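Stone Floors in Shared Rooms: Wear, Cleaning and Noise
Student project report, Building Materials and Interiors
Submitted December 23, 2025

1. Background

Our department moved into the Breltaven building two years ago. The ground floor has natural stone in the corridors, the reading room and two of the teaching rooms. Upstairs the floors are vinyl. People complain about both, but the complaints are different. Upstairs they say the floor looks cheap and marks easily. Downstairs they say it is loud, cold in winter and hard to keep clean.

I wanted to find out how much of this is true of stone floors in general and how much comes from the way this one was laid and looked after. The project ran for one semester, with some early measurements taken in August before classes started.

2. Questions

The report deals with three things: where the stone wears and how badly, whether the present cleaning method suits the stone, and what chairs and tables do to noise levels. Heating was left out. I did not have access to the plant room, and surface temperature readings without that information would not have meant much.

3. The floor

The stone is a gray-brown limestone sold under the name Gralier. The tiles are 20 mm thick and come in mixed sizes, laid in a repeating pattern with narrow grout joints. According to the handover file, they were sealed once with a penetrating sealer and were supposed to be sealed again after 18 months. I found no record of a second treatment.

Limestone is fairly soft and reacts with acid. Coffee, soft drinks and some bathroom cleaners will leave dull patches called etch marks. These are often mistaken for dirt, and people scrub at them, which makes them worse.
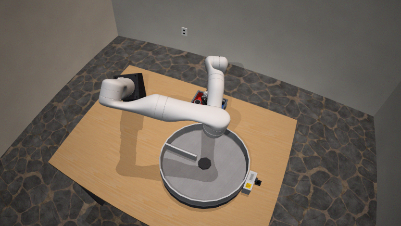
Wear on a hard floor also depends on what stands on it. Heavy furniture that stays put does very little harm. Chairs are the main problem. They are dragged many times a day over the same small area, and any grit under the feet works like sandpaper. In the reading room the stone under the long tables was visibly duller than the stone along the walls.

4. Method

I divided the ground floor into a grid and checked 135 tiles, chosen at random from four areas: entrance, main corridor, reading room and teaching rooms. Each tile was given a score from 0 (no visible change) to 4 (chipped, cracked or deeply scratched). I also did a water drop test on each one. A drop of water was left for five minutes, then wiped off. If the stone was darker afterward, I recorded the sealer as failed at that spot.

For noise I used a borrowed sound level meter placed at seated head height. I took readings in the reading room with the chairs as they were, and again after fitting felt pads to all the chairs at two of the tables. The pads came from a supplier called Vergara and cost less than a dollar per chair.

5. Results

The entrance had the worst scores. Most tiles there were a 2 or 3, and the water drop test failed on nearly all of them. The corridor was better in the middle than I expected. Its damage was mostly at the two doorways, where people turn. The reading room had low scores overall except under the tables. The teaching rooms were close to new.

Felt pads made a clear difference. The peak level when a chair was pulled out dropped by 9 decibels on average. The background level in the room hardly changed, so the room still sounds hard and echoing when people talk.

The cleaning staff use a general floor cleaner called Barivau, diluted by eye from a large bottle. I tested the diluted mix with paper strips and it was slightly acidic. A single cleaning would not do much, but the floor is mopped every evening.

6. Costs

I asked one local contractor for a price. Resealing only the entrance and corridor would be around 400 dollars in materials if the university does the labor itself. Having the whole ground floor honed and sealed by the contractor was quoted at 4,000 dollars. Both prices leave out moving the furniture.

7. Limits of the study

I scored all the tiles myself, so the scores may be uneven. Halfway through I went back and rescored the first group, and a few changed by one point. The sound readings were taken on quiet mornings and do not show what the room is like before exams. The felt pads were only in place for five weeks, and a few had already started to come loose.

8. Recommendations

Change to a pH-neutral cleaner and measure the dose. Put a longer mat at the entrance, at least enough for three full steps. Fit pads to every chair in the reading room and check them each semester. Reseal the entrance and corridor next summer, then repeat the water drop test on the same tiles. The tile numbers and scores are in Appendix A, and the sound readings are in Appendix B.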